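Haltside Slotted Finger Set, Classroom Edition
Sold in pairs. Club pricing available.

Overview
Fingers for the Haltside teaching gripper, sized for the laundry-and-soft-goods unit that most clubs reach by March, usually with some regret. Dark gray, matte, slotted at the tip. They will pick up a sleeve. What your students' code does with the sleeve is between them and the sleeve.

In the box
2 fingers
7 screws (you need 6)
1 hex key, destined to be lost
Printed club guide, 25 pages

Who it's for
After-school clubs, intro robotics classes and teams entering the Storkness Fold-Off, where a two-arm robot has to lift a garment off a piece of furniture and fold it. The rules fit on one page. The arguments about the rules do not.

Vilja Ikonen, who coaches the Drarkel team, starts beginners on dish towels and moves them to jackets when they get cocky. A towel has four corners and no opinions. A jacket has sleeves, a hem and a talent for twisting itself into a rope the moment one arm picks it up.

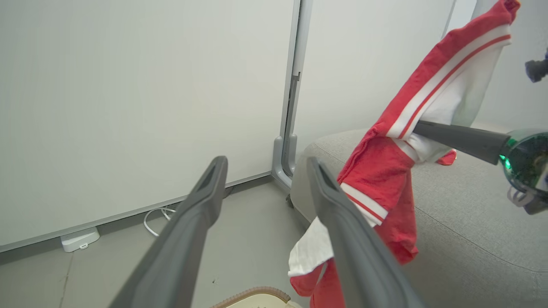

Her advice is to let one gripper hold while the other waits, open, until the cloth has stopped swinging. Students hate this. They want both arms moving at once, and so both arms meet in the middle. The guide has a page on collisions, and clubs tell us it's the one that comes loose first.

Setup
Power off the arm before changing fingers. Tighten the screws by hand, then a quarter turn with the key. Run the open-close check 100 times before the first cloth exercise — a good job for whoever arrived late. Check the screws again at 1,000 cycles.

Compatibility
Fits the Haltside teaching gripper and the Pereyra adapter plate. Does not fit the older Pereyra wrist, no matter how hard it is pushed.

Club review
"We dropped fewer shirts than last year and blamed the fingers less. The slots collect lint, so keep a toothbrush in the kit. Someone else's toothbrush." Lesego Zwane, club advisor, September 8, 2019

Replacement screws are sold separately, in bags of 25.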